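The coat rack fell over again in July, which makes it the third one we've had trouble with since we moved into the Plolton building. I said I'd write up what we did about it, mostly so I can find the notes later.

It's a plain wooden stand. One center post, short pegs set at an angle, and legs that splay out at the bottom. I bought it secondhand for 90 dollars from a shop called Tidness, and it came in a flat box with no instructions. Teodora Obradović put it together the first time. She tightened everything by hand and said it would do until somebody found the right wrench. It did, until people started wearing coats.

The spot by the window is the only place for it. The other walls have shelves or doors, and I don't want wet jackets near the desks.
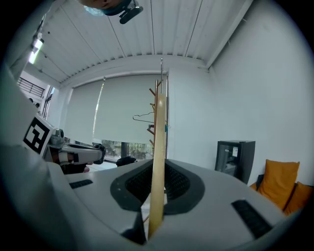
The coat rack in its spot by the blinds, with one wire hanger on it.

I don't love wire hangers on this kind of rack. The pegs are short and the hooks slide toward the tip, so the weight ends up farther out than it should be. A jacket hung by its collar loop sits closer to the post. Jasmina Nikolovski switched to wooden hangers at home and says they're worse, because they're heavier.

The floor is the other half of the problem. Marble looks nice and is easy to mop, but a wooden leg has nothing to grip. If one leg is a little short, the whole stand rocks, and every coat makes it rock more. With the stand on its side you can get at all the legs at once, so that's how I'd work on it. Clear the pegs first and put a towel down if you care about the finish.

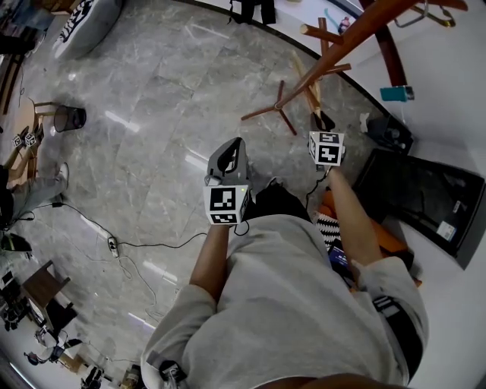
The stand tipped over on the marble, base legs in the open.

What I did, in order:

- Tightened each leg where it meets the post, a little at a time, going around twice.
- Wiped the bottoms of the legs and let them dry.
- Stuck on felt pads, then took them off and used rubber ones. Felt slides on marble.
- Stood it up and pushed on the post from each side.

The rubber pads were 5 dollars at Vasić. It still leans slightly toward the window if all the heavy coats go on one side, so I've asked people to spread them out. Bags go on the wall hooks now. If it goes over again I'll look at a rack that screws to the wall. Rirkirent has one, but I haven't measured for it yet.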